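La lettre de l'association Kalik
Rubrique : le pain et la farine

Reprise des ateliers de pain au levain

Chers adhérents,

Après la pause de l'été, les ateliers de pain au levain recommencent le 24 août, dans la salle du premier étage, comme l'année passée. Plusieurs d'entre vous ont écrit pour demander si le niveau débutant existe toujours. La réponse est oui, et il reste des places. Pour le niveau deux, il faut s'inscrire sur la liste d'attente auprès de Mawar Lumbantobing.

Je voudrais profiter de cette lettre pour revenir sur une question qui a été posée beaucoup de fois en mai, à savoir pourquoi la pâte devient trop molle et s'étale sur la plaque au lieu de monter. J'ai appris à faire le pain dans un autre pays, avec d'autres farines, et j'ai moi-même rencontré ce problème pendant toute ma première année ici.

Dans la plupart des cas, il y a trop d'eau pour la farine que l'on utilise. La farine du moulin Zilstead, que nous achetons ensemble, absorbe moins d'eau que celle des grands magasins. Si votre recette demande 300 grammes d'eau, commencez par en mettre un peu moins, et gardez le reste dans un verre. On peut toujours ajouter de l'eau, mais on ne peut pas la retirer.

La température de la pièce joue aussi un grand rôle. À 21 degrés, mon levain double pendant la matinée. Quand il fait plus chaud, il va beaucoup plus vite, et si l'on suit l'horaire écrit dans la recette, la pâte est déjà fatiguée au moment du façonnage. Je conseille de regarder la pâte et de laisser la montre dans le tiroir. Béla Sárközi met un élastique sur le bocal à la hauteur du départ, c'est une méthode simple et je l'ai adoptée.

Pour le façonnage, farinez légèrement le plan de travail et pas la pâte elle-même. Une surface trop farinée empêche la boule de prendre de la tension, parce qu'elle glisse. Avec un coupe-pâte, on tire la boule vers soi, on tourne, on recommence. Quatre ou cinq fois suffisent.

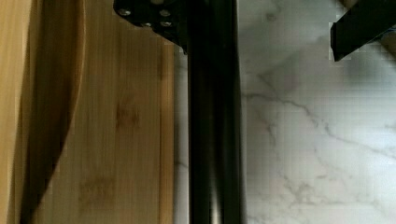 Ensuite il faut laisser reposer la boule pendant 40 minutes, sous un torchon, avant de la mettre dans le banneton. Beaucoup de personnes raccourcissent ce repos, et je le comprends, mais la croûte se déchire alors au mauvais endroit pendant la cuisson.

Quelques informations pratiques pour finir. La commande groupée de farine sera passée par Tirta Wibisono au début du mois prochain. Merci de lui indiquer la quantité et le type (blé, seigle ou petit épeautre). Les sacs seront à retirer au local de la rue Yimer, avec un code pour le portail, le 1241. Les personnes qui ont encore un banneton de l'association à la maison sont priées de le rapporter propre et sec.

Paloma Pettigrew cherche un peu de levain de seigle, le sien n'a pas survécu aux vacances.

Sugeng Entili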